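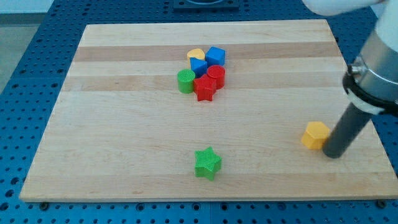

Shafiq Selvanayagam commented on the previous revision that the height offset should be set before the board is leveled, so that the first test can be run sooner. The order below has been kept. An offset taken on a tilted board is correct at one point only, and the error shows up as drag at the far side.

4. Setting up the board and pusher rod

This section applies to the Sternier arm kit with the straight rod fitted. Complete Section 3 (mounting the arm to the table) first. Shop users of the Dusden bench should also check that the previous user's offsets have been cleared.

4.1 Placing the board

1. Switch the arm to Hold and press the stop button.
2. Wipe the table and the underside of the board. Sawdust under one corner is enough to tilt it.
3. Lay the board flat with its long side parallel to the front of the table.
4. Put a level on the board lengthwise, then crosswise. Shim with paper or card until both readings agree.
5. Press on each corner in turn. If the board rocks, repeat step 4.

Note: A wooden board moves with humidity. In a garage or basement shop, repeat step 4 at the start of each session from June until the heating comes back on.

4.2 Fitting the rod

1. Loosen the collar screw two full turns. Do not remove it.
2. Insert the rod until it stops against the shoulder.
3. Tighten the screw by hand, then a quarter turn with the key.
4. Pull down on the rod. It must not slip.

CAUTION: Keep the stop button pressed while your hands are inside the reach of the arm.

4.3 Setting the height offset

1. Release the stop button and open Caline, the control program. Select Jog, Slow.
2. Move the rod over the middle of the board and lower it until it just grips a sheet of paper.
3. Press Set Zero.
4. Raise the rod 2 mm and save this as the push height.
5. Repeat the paper check near all four corners, raising the rod between points. If any corner differs from the middle by more than 1 mm, return to 4.1.

4.4 First push

1. Place one block by itself, well inside the edges of the board.
2. Bring the rod down beside a flat face, clear of the block.
3. Command a push of 18 mm at low speed.
4. Measure the travel of the block. Enter the difference under Contact Gap.
5. Add the remaining blocks and run the Espiritu test routine, which takes nearly 11 minutes.

Note: Round and star-shaped blocks tend to turn when pushed off center. Use a flat-sided block for step 4.

CAUTION: If the log shows a force count above 600, stop the run and check the push height before restarting.

Save the profile before powering down. Unsaved offsets are lost.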